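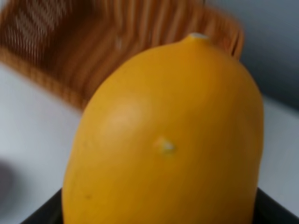

I've been thinking about colour words for years now, mostly because I married into a family that argues about them. When my first paper on the subject came back from review, one reader wanted to know why I'd bothered with yellow at all, and I've never quite let that go. Yellow is where people fall out! Show somebody a fruit with a blunt pale tip and a golden skin that leans a bit orange down the shaded side, and one person will say "yellow" before you've finished asking, while the next will hum and haw and offer you "gold" or "egg yolk" or (my favourite) "nearly orange, but not". The two of them are looking at the same rind. What I wanted to know was whether the humming and hawing has a pattern to it, and whether it changes with the town you grew up in.

3.1 Who we talked to

We ran the naming sessions over one June in two places, Flerkden and Honavis, which sit on opposite sides of the same range and share a highway, a football league and not much else. There were 44 speakers from Flerkden and 83 altogether. Everybody had grown up locally and had lived away for no more than 5 years. I'd have liked more teenagers, but exams got in the way, and I wasn't going to compete with those.

Sessions were held in people's kitchens where we could manage it, and otherwise in the side room at the Honavis library — lovely light, terrible kettle. I kept the chat going while people named things. I know some of my colleagues prefer silence, but in my experience a silent room gets you textbook answers, and I was after the words people use when they're calling across the yard for the other bucket.

3.2 Easy names and hard names

Some things get named the same way by nearly everyone. In both towns the word for an apple like the one in Figure 1 was plain "red", and the light blue of the bath sponge gave us very little trouble either, apart from a few speakers who wanted to add "baby" or "washed-out". The basket was another story. Orange-brown is a miserable neighbourhood for a colour to live in, and we collected "tan", "ginger", "honey" and "basket-coloured", the last of which I coded as a refusal and still feel a bit guilty about.

Figure 1. Household items with easy and hard colour names: apple, bath sponge, wicker basket, puzzle cube and yellow fruit.

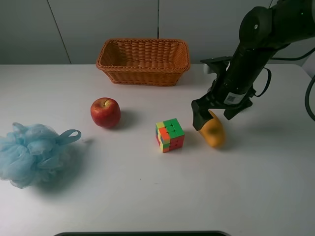 3.3 The yellow problem

Flerkden speakers used modifiers far more freely than Honavis speakers did. They'd start with a basic word and then hang things off it, often for quite a while. Honavis speakers picked one word and stuck with it, and if I pushed them they tended to repeat it louder. I'd expected age to matter more than town, and it didn't, which meant rewriting most of my introduction.

Marks and shine complicated things too. On a glossy golden-orange skin with a pale, whitish-green bump in the middle of it, what are you supposed to name — the whole fruit, or the bit your eye goes to? Flerkden people often named both. I've followed the Proloden coding scheme and counted only the first colour word given, so a good deal of that richness drops out of the tables, and I'm sorry to see it go.

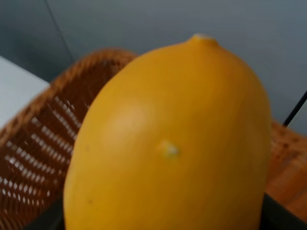 3.4 What we left out

Words for shine ("glossy", "waxy", "wet-looking") were transcribed but not analysed. They're in the Baptiste archive with the recordings, and anyone who fancies a go at them is very welcome. I also left out the names people gave to paint, as several speakers had recently been renovating and could recite whole colour charts from memory.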